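News from the Folding Bench

May was a good month at Mollemel, and a long one too, so put the kettle on before you start this item. Those of you who have been with the newsletter since the winter will remember that we had just moved over to teaching the two arms by remote control, with one person holding the pair of handles and the arms copying whatever the hands do. Before that we had written out every movement in advance, and I still have the notebook to show for it (all of it in pencil, most of it crossed out). The new way is a great deal kinder on the nerves. You pick something up, you put it down, you do it again, and the robot gets a record of how a person goes about it.

What we had not counted on was how much there is to say about clothes! Blocks and cups were our bread and butter last year, and a block is the same block every time you come back to it. A garment is a different shape each time it lands, and that means the person at the handles has to make up their mind each time before moving at all. Where is the opening? Which end do I take? Yvette Gagnon has been our most patient operator this spring, and she has got into the way of talking to herself under her breath while she works, "cuff, cuff, cuff," until she has found one. The rest of us have all caught it from her, I'm afraid.

Our rule for the bright striped things is to leave them as they fall at the start of each run. It is very tempting to give the cloth a little tug with your own fingers first, just to be helpful, but then the robot only ever learns about clothes that somebody has already been helpful to. 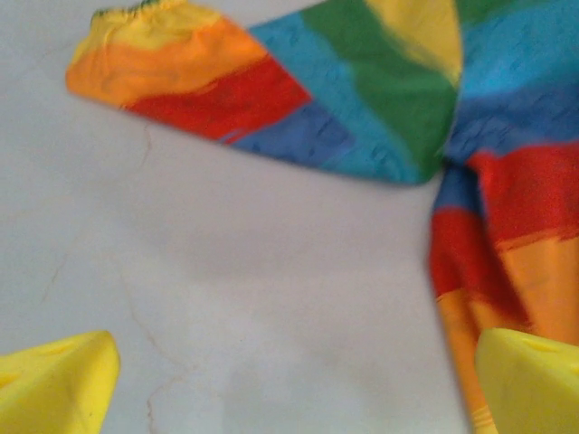

Xiaoqing Xue wrote in after the last issue to say that the same rule ought to hold for the operators: "If you let people rest and warm up before every run, you only record them at their best. I would keep the runs where they hesitate, and the ones where they miss and go back for it. I learned more from watching those than from any of the clean ones, and I expect a model would too."

We talked that over for most of a lunch, and we have come around to it, mostly. The total at the end of the month stood at 1,000 runs, which is a number we had been looking forward to since the cold weather, and there was cake. Of those, 234 had been set aside for one fumble or another. Yvette has started going back through them, and 116 have already been put back in the pile, with a short note on each saying where the slip was and how the operator got out of it. The others will have to wait their turn. A dropped sleeve that gets picked up again is well worth having. A run where the operator sneezed and let go of the handles is another matter, and I think even Xiaoqing would let us keep that one out.

The other news is that the new handles have come from Robichaud. They are lighter than the old pair and have a softer squeeze, and the difference shows most with anything that has a zipper. With the old ones you were either pinching hard or not at all, and you tended to take a great fistful of cloth along with the edge you wanted. Now you can close down gently and stop there. If you are using two hands on a piece, please remember to hold still with one while you move the other - this is the habit that new operators find hardest, and I was dreadful at it myself for weeks. 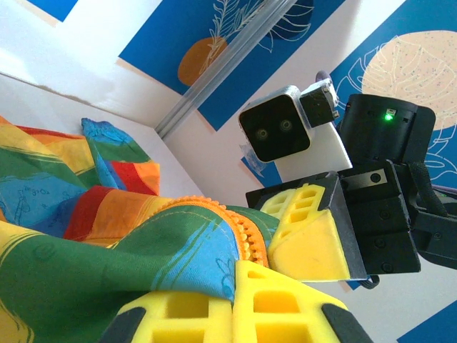
Page last updated: May, 4:15 p.m.

A few small things before I let you go. The Nolum recording software now saves the two arms and all the camera views together when you press the pedal, so you no longer have to start them one after the other. Please do wait for the beep, though. We lost 11 runs in the first week to people (me included) who set off too early.

Anyone who would like a turn at the handles is very welcome, and you don't need any experience. We start everybody on a plain dishcloth and go on to the clothes when you feel ready. Allow yourself a whole morning if you can, as the first hour mostly goes on finding out that your left hand has opinions of its own. Yvette keeps the sign-up sheet by the door at the Keverier end of the building, and there are still spaces on it for next month.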